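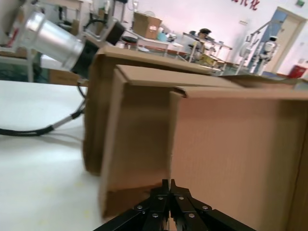
Week 6 notes – loot, levels and why we keep clicking

OK, so last week I promised we'd get to reward loops, and my favorite example is still Skasoslow, the little dungeon crawler Lâm Phan showed in class. You start with 16 hit points and a bad sword, and the first upgrade costs 84 coins. Easy! The next good one costs nearly 3,000, and that's where half of you told me you quit.

Look at the gap between those two prices. What could the designer put in the middle – a side quest, a cheaper shield, a shortcut back to town?

For next time, play one hour of Godville or Skasoslow (your pick) and write down every reward you get and when. Bring it on paper, please.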